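4. Setting out the sorting tray

Use this section the first time you set up the Gurnow shape set, and again whenever the set has been packed away between groups. You will need the cloth, the wicker basket and the loose pieces from the inner bag. Keep the card deck in the box until section 5.

4.1 Preparing the table

1. Clear the table and wipe it down.
2. Spread the white cloth so that it covers the whole top. Smooth it from the middle toward the ends.
3. Check the working area for folds. A ridge near one end does no harm, but the part where the pieces go should be flat or the balls will roll.
4. Set the basket down with its long side parallel to the far edge of the table.

Note: The cloth can be replaced with any plain, light-colored tablecloth. Avoid stripes and checks.

4.2 Placing the pieces

5. Take out one red cube, one blue cube and one green ball. Put the rest of the bag out of reach.
6. Place the blue cube in the basket, toward the left end. It is the starter piece and stays there for the first round.
7. Place the red cube on the open cloth in front of the basket and to the right. Leave a clear stretch of cloth beside it.
8. Bring in the green ball last. Hold it from both sides and lower it onto the cloth -- do not drop it.

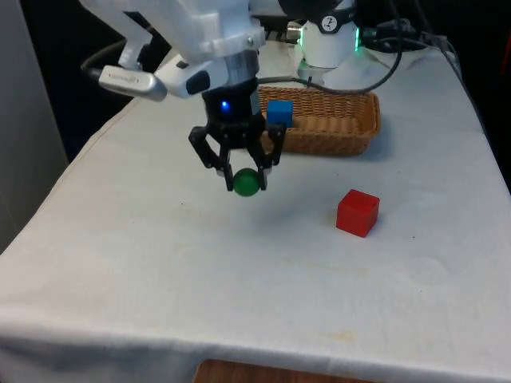 Figure 4-1. Blue cube in the basket, red cube on the cloth, green ball still held above the table.

CAUTION: Small parts. The balls are a choking hazard for children under 3. Count the pieces back into the bag after every session.

4.3 Two-piece layout

The two-piece layout is easier and suits younger groups. It uses the red cube and the green ball only.

9. Empty the basket and return the blue cube to the bag.
10. Move the basket near the center of the table.
11. Put the red cube on the cloth to the left of the basket, turned slightly so that two sides can be seen from the front.
12. Put the green ball just behind the cube and a little to the right. Leave a small gap between them. If they touch, the ball tends to get pushed away when the cube is picked up.

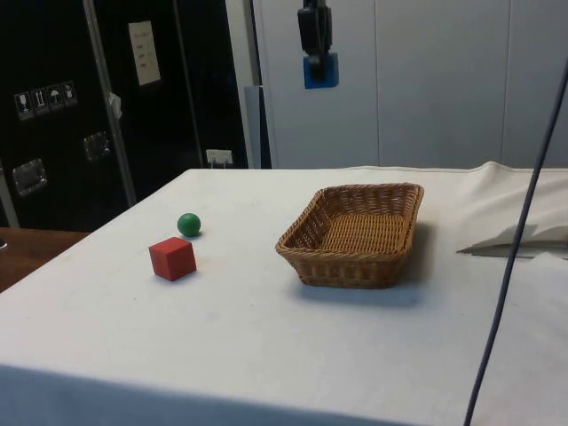
Figure 4-2. Two-piece layout with the basket empty.

Note: If the ball will not stay put, press the cloth flat with your palm and try again. If it still rolls, the table is not level. Fold a piece of card and slide it under the low leg.

4.4 Putting the set away

Shake crumbs and dust out of the basket before packing it. Wipe the pieces with a barely damp cloth and let them dry; do not soak them. Fold the white cloth and lay it on top -- it keeps the basket from shifting in the box.

Replacement balls are listed in the Fetton parts sheet under item 123.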